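Flelum — Appareil à vapeur pour textiles
Notice d'installation et d'utilisation

Section 4 : Préparer et défroisser les vêtements

Avant de commencer cette section, vérifiez que l'appareil est monté selon la section 3 et que le réservoir est bien enclenché. On doit entendre un clic. Si le clic manque, retirez le réservoir et remettez-le en poussant droit, sans tourner.

4.1 Remplissage du réservoir

1. Débranchez l'appareil de la prise.
2. Retirez le réservoir par la poignée arrière.
3. Ouvrez le bouchon d'un quart de tour vers la gauche.
4. Versez de l'eau du robinet jusqu'au trait MAX. Le réservoir contient 1 000 ml.
5. Refermez le bouchon, essuyez le fond et remettez le réservoir en place.

Note : dans les régions où l'eau est très calcaire, nous conseillons un mélange moitié eau du robinet, moitié eau déminéralisée. N'utilisez pas l'eau du sèche-linge, ni de l'eau parfumée, ni du vinaigre en dehors du détartrage (section 6).

ATTENTION — Ne remplissez jamais le réservoir directement sur l'appareil branché.

4.2 Mise en chauffe

1. Déroulez complètement le câble. Un câble enroulé peut chauffer.
2. Branchez l'appareil sur une prise avec terre. Si vous utilisez une rallonge, elle doit aussi avoir la terre.
3. Appuyez sur le bouton principal. Le voyant clignote en orange.
4. Attendez 45 secondes. Le voyant devient vert et reste fixe.
5. Tenez la brosse loin de vous, au-dessus d'un évier ou d'un chiffon, et appuyez deux fois sur la gâchette pour évacuer l'eau froide qui reste dans le tuyau.

Des gouttes sortent à la première pression. C'est normal, aussi sur un appareil neuf. Si les gouttes continuent après une minute, voir le tableau des pannes, ligne 2.

4.3 Choisir le niveau de vapeur

Lisez d'abord l'étiquette du vêtement. Elle a toujours la priorité sur cette notice.

Niveau I : soie, viscose, polyester fin, dentelle.
Niveau II : laine, mélanges de coton, maille, molleton.
Niveau III : coton épais, lin, toile de jean.

Le niveau III n'est pas disponible quand l'embout Rurunstead (brosse étroite pour cols et poignets) est monté. L'appareil revient alors de lui-même au niveau II.

Si l'étiquette du vêtement porte un fer barré, n'utilisez pas la vapeur. Si l'étiquette est illisible ou coupée, commencez au niveau I et faites un essai à l'intérieur de l'ourlet.

4.4 Travail à plat

Le cintre fourni convient pour les chemises, les robes et les vestes. Pour les hauts lourds en maille ou en molleton, nous recommandons le travail à plat, car le poids du tissu chaud peut allonger les épaules.

1. Choisissez une table stable et recouvrez-la d'un molleton de protection, puis d'un tissu qui supporte la chaleur. Le tapis Mbwambo (vendu séparément) remplace les deux couches.
2. Videz les poches et fermez les fermetures à glissière.
3. Étalez le vêtement, devant vers le haut, et lissez-le avec la paume de la main du centre vers les côtés.
4. Placez les manches sans les tirer. Les bords-côtes doivent rester à leur largeur naturelle.
5. Repérez les plis marqués et les parties imprimées avant de prendre la brosse.
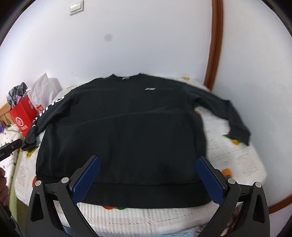 Haut noir à manches longues, devant vers le haut, encolure du côté opposé à vous.

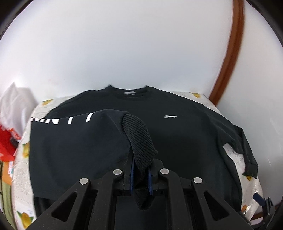

Peut-on passer la vapeur sur un lettrage imprimé ou sur un logo collé ?

Il faut éviter le contact direct : retournez le vêtement et travaillez sur l'envers, au niveau I, avec un linge de coton sec entre la brosse et le tissu. Les impressions plastifiées peuvent devenir collantes à la chaleur et garder la trace de la brosse. Laissez refroidir entièrement avant de plier, sinon deux parties imprimées peuvent coller ensemble.

Suite du travail à plat :

6. Tenez la brosse à 2 cm du tissu et avancez lentement, du col vers le bas. N'appuyez pas.
7. Pour un pli ancien, passez une première fois sur toute la longueur, attendez quelques secondes, puis repassez dans le même sens. Un passage dans l'autre sens peut former un deuxième pli à côté du premier.
8. Traitez les manches l'une après l'autre, de l'épaule vers le poignet.
9. Pour les poignets et l'encolure, montez l'embout Rurunstead et donnez seulement de petites pressions.
10. Laissez le vêtement à plat jusqu'à ce qu'il soit froid et sec au toucher.

Note : il arrive que le tissu de la table devienne humide après plusieurs vêtements. Changez-le ou laissez-le sécher, autrement l'humidité remonte dans le vêtement suivant.

ATTENTION — RISQUE DE BRÛLURE. La vapeur traverse les tissus. Ne glissez jamais la main sous le vêtement pendant que vous tenez la gâchette. Ne défroissez jamais un vêtement porté par une personne, même pour une petite correction sur un col.

4.5 Pause et arrêt automatique

L'appareil s'éteint seul s'il n'est pas utilisé pendant huit minutes. Le voyant vert s'éteint et un son court se fait entendre. Pour reprendre, appuyez sur le bouton principal et attendez de nouveau le voyant fixe.

Pendant une pause courte, posez la brosse sur son support, la semelle vers l'extérieur. Ne la posez pas sur la table ni sur le vêtement. Le support est prévu pour la chaleur — le reste du boîtier ne l'est pas.

4.6 Après l'utilisation

1. Éteignez l'appareil et débranchez-le.
2. Laissez refroidir la brosse pendant 45 minutes.
3. Videz le réservoir. L'eau qui reste plusieurs jours donne une odeur et des taches claires sur les tissus foncés.
4. Essuyez la semelle avec un chiffon doux, sans produit.
5. Enroulez le tuyau en grandes boucles. Ne le pliez pas à angle vif.

Pièces citées dans cette section

Embout étroit Rurunstead : fourni.
Tapis de table Mbwambo : en option, réf. 1486.
Bouchon de réservoir avec joint : pièce de rechange, à commander auprès du service Imberg avec le numéro de série placé sous l'appareil.

Pour le détartrage, continuez à la section 6. La section 5 concerne seulement les rideaux et les tissus d'ameublement.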